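Section 3: Setting Up Your Home Inventory

Welcome back! By now your Sisalent account is open and your renters or homeowners policy is linked, so you're ready for the fun part: building a room-by-room record of what you own. Most people finish a first room in one evening (and then want to keep going!).

Before you start, have your policy number handy and check that your phone is charged.

1. Open the app and tap Inventory, then New Room. Give the room a name you'll recognize later.

2. Tap Add Item. Type a short name, the year you bought it and what you paid. A good guess at the price is fine and you can fix it any time.

3. Attach up to 12 files to each item. Receipts, manuals and warranty cards all count, and the Prenness reader pulls the date and store name from a receipt for you. It's a huge time saver!

4. For anything worth more than $400, turn on the High Value switch. The item moves to its own list, where you can add a serial number or an appraisal.

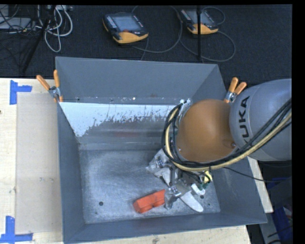
5. When the room is done, tap Save and Lock. Locked rooms can still be opened and edited, but the app keeps the older version next to the new one.

6. Go to Share and pick your agent from the list. If you don't see a name, enter the agency code printed on your declarations page.

Note: Dandbridge policies list jewelry and bikes separately. Put these in their own room, even if you keep them in the bedroom closet.

Caution: Deleting a room also deletes its receipts. You have 68 hours to bring it back from the Trash folder, and after that it is gone for good.

Caution: Your inventory does not change your coverage limits. Call your agent if your total comes out higher than your personal property limit.

Go on to Section 4 to set up your yearly reminder.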